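Portela School Robotics Club: Workshop Tips

Tidy Hands, Tidy Shelves

Last updated Mon 8 September

These tips started as a sheet of paper taped inside the cupboard door. The sheet got longer, the tape gave up, and Shoaib Malik asked if it could go online so that new members might read it before their first session instead of after their first telling-off. Most of it is housekeeping. If you joined to write clever code you will get to do that too, once you can find the screwdriver.

We are getting ready for the Skurner Cup in May, where the task is fetching things off shelves and putting them in bins. Any toddler can do half of that. We have been at it for two terms.

Shelves and trays

Wipe the shelves before every session, with a barely damp microfibre cloth and nothing else. Kitchen spray leaves a film, and small light parts skate about on it. Furniture polish is worse. We had a tin of it for a while and I would like whoever brought it in to know that it was kindly meant.

Glossy surfaces throw the ceiling lights straight back at the cameras. You can spend an evening adjusting thresholds in software, or you can turn off the row of lights nearest the shelf. Try the switch first.

Give everything a home and write down which way round it goes. "On the top shelf" will do for a person. For a robot hand, a tray turned a few degrees is a different tray altogether, and it will close its fingers with great confidence on the air next door. When you are practising a grip, begin with the tray pointing straight back from the edge and get that right. Then start turning it. Keep a note of which angles failed, even the embarrassing ones.

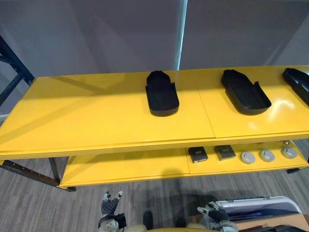
Black trays on the top shelf, pucks and small boxes underneath.

Don't load the upper shelf until somebody has leaned on it. I mean this literally. Put both palms on the front edge and press, and if anything shifts, get the spanner out. Shelf frames work loose at the bolts nearest the floor, which are also the ones you have to lie down to reach, so they get checked about as often as you'd think.

Lower shelves need more clearance than the drawing says. The fingers may fit in the gap perfectly well; the knuckles and the wrist are coming too. Cut a bit of cardboard to the depth of the hand and slide it in by, well, hand. If the cardboard buckles, so will your schedule.

Small round things go in a row with a finger's width between them. Packed tightly they look lovely and can't be picked up.

Practising at the edge

Most of our knocks happen at the edge of something. A hand coming down beside a board or a shelf lip has to miss it by very little, and the camera that's meant to be watching generally has a thumb in the way.

Go down slowly over bare floor first, then move across a little at a time. One person watches from the side with their chin near the floor and calls stop. This person is called the spotter and is allowed a cushion. The spotter doesn't look at the screen, ever, however exciting the screen is. If you want to see the graph, swap places.

Agree the word beforehand. Ours is "stop". We tried "whoa" for an evening, and it was shouted for all sorts of reasons.

Clear the floor on the far side of the edge as well, where you aren't looking. Odd blocks, pencil cases and drinks collect there. Drinks live on the windowsill, with lids on. 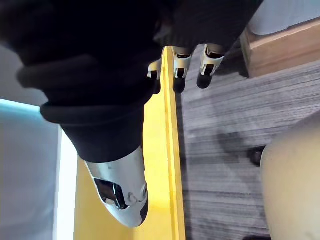

Coming down close to the edge of the yellow board.

If the fingertips do touch something hard, stop and look at all of them before the next run, including the ones you're sure didn't touch. Run your own fingertip over each pad. A nick you can feel is a nick that will grow.

Fabric covers

Covers pick up fluff, glitter and, in one puzzling case, a raisin. A sticky lint roller deals with most of it. Roll from the wrist towards the fingers and stop short of the joints, or you will press the fluff into them and spend the rest of the session with tweezers.

Take a cover off before washing it. This should not need saying. Cool wash, mild liquid, no softener, dry flat overnight on a towel. Tumble drying shrinks them, and a tight cover drags on the fingers so that they stop short of where they've been told to go. We lost the best part of an evening to that, blaming the motors, the cable and a Year 9.

When the cover goes back on, look for bunching at the base of the thumb. Fabric likes to roll up there. Smooth it back towards the wrist, open and close the hand slowly a few times, then smooth it again. Keep loose folds well above the fingertips, out of anything that bends.

Mend small holes the same day. Black thread, small stitches, ends trimmed short. If you can't sew, ask Shoaib, who can, and who will make you do the second half yourself.

Fingertips and pads

Clean pads with a dry soft brush before you try anything wet. An old make-up brush is perfect and an old toothbrush is too stiff. If there is still a mark, use a cotton bud just moistened with water and give it plenty of time to dry. Solvents are locked away and that is where they're staying.

Never pull a hand about by its fingers. Move it by the wrist or with the controls. You wouldn't like it either.

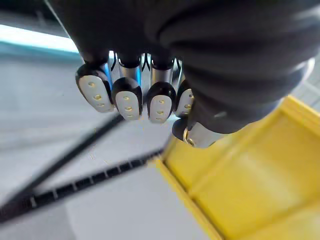 Bins are the other half of the job, and they get neglected because dropping things feels like the easy part. Put something grippy under the bin so it doesn't creep. A square of the rubbery mesh sold for lining kitchen drawers works well and costs next to nothing. Check the bin is empty before you start a scored run, all the way into the corners and along any ridge in the bottom, where small parts like to hide and be counted twice.

Lower over the rim, pause, then open. The pause can be very short but it has to exist. Without it the part leaves sideways and you'll be hunting under the radiator.

Score every drop, good and bad, in the blue notebook. Our target for the Cup is 68 clean drops in a session and we are not there, and I'm not going to say where we are on a public page.

Floors and cables

Vacuum under the work area at the start of the evening. Carpet gives up hair and grit every time someone walks across it, and joints are very fond of both. Do the edges with the narrow nozzle. Switch everything off first and lift cables out of the way; the club vacuum has already eaten one and showed no remorse.

Run cables behind the work, never across it, and leave enough slack for the full reach plus a bit. Loops on the floor should be gathered with a hook-and-loop strip. Zip ties are fine for anything permanent but somebody always pulls them too tight, and then somebody else goes at them with a knife, a quarter of an inch from the thing we were trying to protect. Snips only, please, blade pointing away.

Stripy carpet can upset a camera that's trying to find an edge. Lay a plain sheet of hardboard down, or a big piece of mount card, and see whether the trouble goes away. If it does, you have learned something about your settings and can go back to them with a calmer heart.
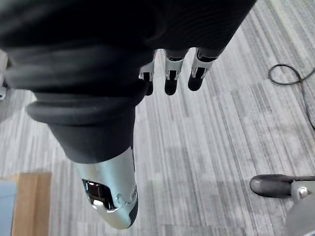
Thumb and fingers above the striped carpet, with a cable lying behind.

Anything on legs gets parked well back from the hand that's moving. Feet end up nearer than you think, yours included. Shoes with closed toes, laces done up.

Nuts, bolts and other fugitives

We buy M3 bolts in boxes of 500 and by half term there are always fewer than there ought to be. Work over a baking tray with a lip. A magnetic dish is nicer, but keep it away from the sensors.

Sort spares into old spice jars with the length on the lid, and write on the jar as well. Lids travel.

Tighten in stages, going round all the screws once lightly before doing any of them properly. If a screw feels wrong, back it out and start again. Extra force has never yet been the answer in this room, though it has been suggested weekly.

Packing up

Start 12 minutes before the end. Not five. Hand parked open, power off, cover brushed, shelves wiped, bins stacked, notebook filled in, drinks off the windowsill. The person who used the labeller puts the labeller back in the Clovura tin, and if the tin isn't there, look in the fridge first. There was a reason for that once.

Batteries go on charge only if an adult is staying. Otherwise they go home with Shoaib in the metal box.

Still wanted

Lint rollers, clean microfibre cloths, spice jars with lids, another baking tray. No more furniture polish, thank you.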